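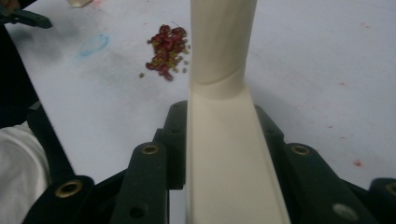 Red and green pieces on the white tabletop, in a small irregular pile. Maroon is densest toward the top, olive at the lower fringe.

Flulldale Dry Goods Bench: Table Gallery, September

The gallery covers the bench used for small-batch work on loose dry goods: spilling, gathering, scooping and clearing. It goes with the Tokach bench notes and uses the same terms. A pile is anything that still has a center. A patch is anything spread thin enough to show the table between the pieces. Crumbs are broken material of any kind, whatever they broke off from.

All work is done on white. Red and dark green pieces stand out well against it, and the paler olive ones are acceptable under soft light. A cream surface was used for one month and dropped. Small husks were being missed at the end of a run and carried over into the next one. White shows gray smudges sooner than a darker top would, and these are left alone unless they come off on a dry cloth.

Batches are 35 grams unless the log says otherwise. At that size a pile can be moved in a few strokes with a narrow scoop. The larger Macedo batches, 900 grams and up, are handled on the floor scale and do not appear on this page.

Notes on scoops. For fine goods we prefer a channel shape with raised sides over a flat blade. The sides keep round pieces from rolling off during the lift, and a smooth floor lets them run out in one direction on the pour. Load from the edge of the pile inward. Keep the lip on the table until the channel is about half full, then raise the front
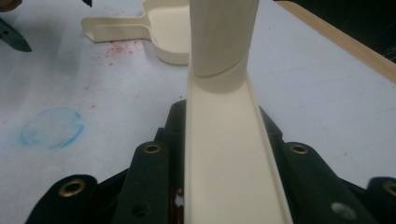
before moving sideways. Going sideways first drags a line of pieces across the top and turns one pile into two. A scoop that is too full sheds from the back on the lift, and those pieces usually end up behind the pile where they are hard to see from the front.

Pouring is done low. From more than a hand's width up, hard round pieces bounce out of a shallow tray, and the rim does not stop them. Soft or crumbly goods can be poured from higher but they break when they land, and the fines then have to be swept separately. Wipe the channel with a dry brush between batches. Water leaves a film that fines stick to, and the next weight reads low.

The bench log follows the Clometti sheet: one line per batch, with weight out, weight back and a short remark. Anything under 1,000 milligrams of difference is entered as it stands. Above that, check the floor and the tray before repeating the batch. The present sheet has 39 lines and will be replaced when it is full.

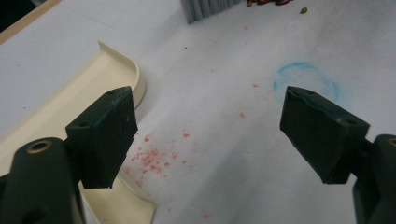 Pinkish-red crumbs on white paper, thinning outward to a few single specks. Cream-colored plastic tray at left, smudgy blue ring at right.

Paper is the better surface for crumbs. It can be lifted at two corners and tipped into a tray, and a loose patch comes off it in one go. A slight wrinkle is tolerable. A hard crease is not - fines collect in it and stay there through the tip. Change the sheet when a crease runs under the working area.

A curved tray rim is easier to sweep against than a square one, where crumbs lodge in the corners. Set the tray down before the sweep begins and leave it until the end. Sliding it across paper pushes isolated specks ahead of the rim and spreads the patch further.

Blue marks on paper smear if a sleeve crosses them. A smeared mark can stay as long as its outline is still readable. Do not redraw over it. Start a new sheet and note the change in the remark column.

Captions use the color as seen on the bench under the overhead light. Goods are listed by name in the log only.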